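From: Vesna Dumitrescu
To: desktop-repair list
Date: May 27, 2022
Subject: Re: Replacing a CPU in an LGA board, questions before I start

Hello Krešimir, hello all,

I'll put my answers under your questions and then add a few things you didn't ask. I have trimmed the part about the power supply because Softić already covered it in the other thread and I agree with what was said there.

Krešimir Radonjić wrote:
> I have two Flinstead towers from the same batch. One has a dead
> board and a good processor, the other has a good board and the
> slower processor. I want to move the good processor over. I have
> done plenty of drives and memory but never a CPU with the pins
> in the socket.
>
> 1. Do I need to take the board out of the case?
> 2. How do I know which way round it goes? I am worried about
> forcing it.
> 3. The lever takes a lot of pressure to close. Is that normal?
> I tried it with the old chip in and stopped halfway.
> 4. The old paste on the good processor is smeared all over the
> lid. Can it stay, or do I have to get it all off?
> 5. Is the BIOS going to complain?
>
> I also have a tube of Steruser paste that has been in a drawer
> since I moved. No date on it.

1. No. If the cooler on your model screws into a plate behind the board, and the plate stays put when the screws come out, you can do all of it with the board in place. Lay the case on its side with the board flat and facing up. I would not do it with the tower standing. You want the chip to go down onto the socket under its own weight, and it can't do that on a vertical board.

Move the cables that cross the socket area before you open anything. On the small Flinstead towers the main power cable likes to spring back over the socket. I hold mine off to the side with a strip of painter's tape stuck to the drive cage.

2. There are two things to look for. One is a small gold triangle printed on one corner of the green part of the chip, with a matching mark on the socket or on the board next to it. The other is a pair of notches in the edges of the chip, which fit over two little tabs in the socket. If the triangle agrees and the notches agree, it goes in one way only. If it doesn't sit flat, lift it straight up and look again. Do not push on it and do not slide it around to find the spot. A chip that is seated properly lies level on all four sides before you touch the load plate at all.

Hold it by two opposite edges. Keep your fingers off the gold pads on the underside. If you do touch them, wipe them with a lint-free cloth and a little isopropyl alcohol and let them dry.

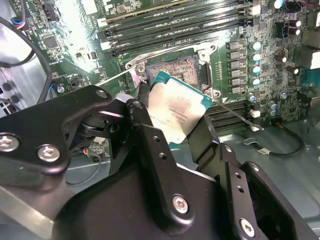
Sockets, seating and load levers

3. Yes, it's normal. It feels wrong the first time. The plate presses the chip down onto a large number of small springs, and you are the one compressing them. It will often creak a bit as the lever comes down. What is not normal is resistance right at the start of the travel, before the plate has come to rest on the lid of the chip. If you get that, stop and check whether the front edge of the plate has gone under its screw, or whatever your socket uses to catch it.

Some sockets have one lever and some have two. With two, the order matters. One of them holds the plate down and the other holds the hinge side, and there is usually a small lock symbol stamped near each one. Open the one with the open-lock symbol first, then the other. Closing is the reverse. If you are not sure, take a phone picture of both levers before you open them. I still do this on boards I haven't seen before.

Since you stopped halfway with the old chip in, open it again fully and take that chip out before you do anything else. Then look at the pins. Use a strong light from a low angle and move your head, not the light. Good pins all catch the light in the same way and the whole field looks like one even piece of fabric. A bent one shows up as a bright or dark speck that breaks the pattern. Check from two sides, 90 degrees apart. If everything looks even, leave it alone. Don't brush the pins, don't wipe them, and don't blow on them with your mouth. If there is a hair or a bit of dust, use a hand blower from a distance.

If you do find a bent pin, write to the list before you try anything. A single pin can sometimes be brought back with a fine needle and a magnifier, but I have seen more boards lost that way than saved, including one of mine.

Keep the plastic cover if you still have it. When a socket has to stay empty for more than a few minutes, the cover goes back on. I once dropped a case screw into an open socket, and it took out a patch of pins in one corner. That board now holds a door open in my garage.

4. It all has to come off. Paste that has been under a cooler and pulled apart is uneven, and it has usually started to dry at the edges. Put new paste over old and you get air pockets, and the temperatures will tell you about it.

My way of doing it:

Wipe off the thick part dry, with a paper coffee filter or a folded lint-free cloth. Work from the edge of the lid toward the middle, so that you are not pushing paste over the side onto the green part. Then put isopropyl alcohol on a fresh piece of cloth, never straight on the chip, and wipe until the cloth comes away clean. It usually takes me three or four pieces. Use 90 percent or better. The weaker kind from the drugstore works too but takes longer to dry.

Scuffs on the lid don't matter. The printing on it may get fainter as you clean, so write down the model number before you start. You will want it for question 5 anyway.

Do the cleaning before the chip goes in the socket. I know people who clean it in place with the load plate closed, and it can be done, but a smear that runs off the side of the lid ends up in a place you can't reach. Lay it on a clean, hard surface or in one of those clear plastic trays processors are sold in. Not on carpet, and not on a sweater.

Clean the bottom of the cooler too. People forget it.

About the tube with no date: squeeze a little out on a scrap of cardboard. If clear oil comes out first and then something like dry toothpaste, throw it away. If it comes out smooth and even in color, I would use it. A tube of new paste is cheap enough that I wouldn't agonize over it either way. Put a blob the size of a pea in the center of the lid and let the cooler spread it. Lower the cooler straight down, and if you have to lift it again, wipe everything and start over.

Tighten the cooler screws a couple of turns each, going corner to corner. If you take one corner all the way down first, the cooler tips and squeezes the paste out to one side.

5. It may. On the first boot you will probably get a message saying that the processor has changed, and it will ask you to press a key. That one is harmless. The real question is whether the BIOS on the good board knows the faster chip. Same batch doesn't always mean same BIOS. Start the machine once with the slower processor, go into setup, and write down the version. Then compare it with the support list for that board. If it needs an update, do it while the old chip is still in and working. Once you have swapped them, a board that doesn't recognize the processor won't show you a picture, and you will be swapping back just to do the update.

Check the power rating as well. If the faster chip runs hotter, the cooler from the machine it came out of should move over with it. The Devero boxes I used to look after came with two different coolers that looked almost the same from above, and only one of them had a copper core. The way to tell was to turn them over.

Things you didn't ask:

Unplug the power cord, then press the power button once to drain what is left. Touch bare metal on the case before you pick up the chip, and again if you have walked across the room. A wrist strap is better if you own one.

Warm up the cooler before you take it off. Run the machine for ten minutes, shut it down, unplug it, then remove the cooler. Old paste grips hard when it's cold. Twist gently left and right until it lets go and only then lift. For the tower with the dead board this won't help you, so just go slowly with the twisting.

Disconnect the cooler fan from the board before you lift the cooler away. And plug it in again at the end. Most boards will stop with a fan error if you forget, but I wouldn't count on it.

After the first boot, go into setup and watch the CPU temperature for five minutes. It should climb a little and then level off. If it keeps climbing, switch off and look at how the cooler is sitting.

If the machine starts but only sees half the memory, reseat the memory first. If that doesn't change anything, suspect the socket: either a pin isn't touching or the cooler is pulled down harder on one side. Loosen all the cooler screws and tighten them again evenly. That fixed it for me on two different boards.

Could you send the board model, and the number printed on the processor lid once you can read it? Then I can check the support list with you before you take anything apart.

Vesna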